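Nurkmont season 3 — is the recast confirmed?

Forum: TV Drama / Nurkmont
63 replies, page 2

pell_grove wrote:
Catching up on this thread. The network page now lists season 3 for January, and the cast list has Iulian Marinescu as the harbor master. So the part is being recast after all. I thought the showrunner had said they would write the character out.

dockside_annie wrote:
He said they were "looking at" writing him out. That was in the Wokurer podcast, the long one, near the end. He never promised it.

pell_grove wrote:
OK, I only read the summary of that one.

tremaine77 wrote:
I don't like it. Joonas Pitkänen played that part for 2 seasons and the whole show leaned on him. Let the man leave for his play and send the harbor master off on a boat. You don't put another face in the same coat and carry on.

dockside_annie wrote:
Soaps do it every year and people get used to it in a week.

tremaine77 wrote:
Nurkmont isn't a soap.

dockside_annie wrote:
It has had a secret twin and a warehouse fire. It's a soap with better lighting.

hollis_b wrote:
Marinescu is good, for what it's worth. I saw him in Trujillo, where he played the brother. He had maybe four scenes and I remember all of them. He's quieter than Pitkänen, so I expect they'll change how the part is written. Fewer speeches on the pier.

pell_grove wrote:
Was Trujillo the one set in the bus depot?

hollis_b wrote:
No, that's Dristska. Trujillo is the family court one. Dristska had the same director for the first half, which is why people mix them up.

tremaine77 wrote:
My issue is the end of season 2. He's on the phone to his daughter and it stops in the middle of the call. If they pick up from there with a different actor it's going to look ridiculous.

quillan wrote:
They could just skip ahead a few months. The daughter is supposed to be starting college anyway.

dockside_annie wrote:
The petition to get Pitkänen back is at 1,630 signatures as of 1st December. I signed it, but I don't think it will do anything. The episodes must be shot by now if it airs in January.

tremaine77 wrote:
Signed it too. I know it's late. I still want them to see the number.

hollis_b wrote:
He left on his own, though. What is the network supposed to do with a petition? It was his choice and he said so in his goodbye post.

tremaine77 wrote:
He said "it was time." That can mean anything, including that they wouldn't pay him.

hollis_b wrote:
It can also mean it was time.

quillan wrote:
Rewatching season 2 tonight and I'd forgotten how little the harbor master is in the middle episodes. He's gone for most of four and five. The sister carries those, and they're two of the best ones. I think the show will be fine with Marinescu or without him.

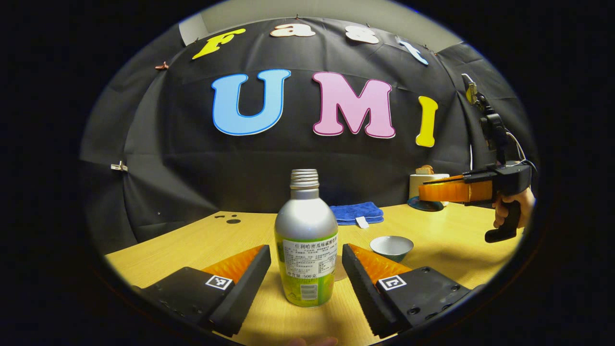 pell_grove wrote:
Five is the one with the inquest, right? I'd put that in my top three. But he's in the last ten minutes of it, and that's the part people quote.

quillan wrote:
True, I hadn't got that far yet.

tremaine77 wrote:
I'll watch the first episode. If they do a joke about him looking different I'm turning it off.

dockside_annie wrote:
You said that about the twin — and you watched all of it.

tremaine77 wrote:
I did, and I complained the whole way through.

hollis_b wrote:
Does anyone know if they're putting it all up at once or weekly? The page only gives the month.

pell_grove wrote:
Weekly for the first two seasons. I haven't seen anything about a change.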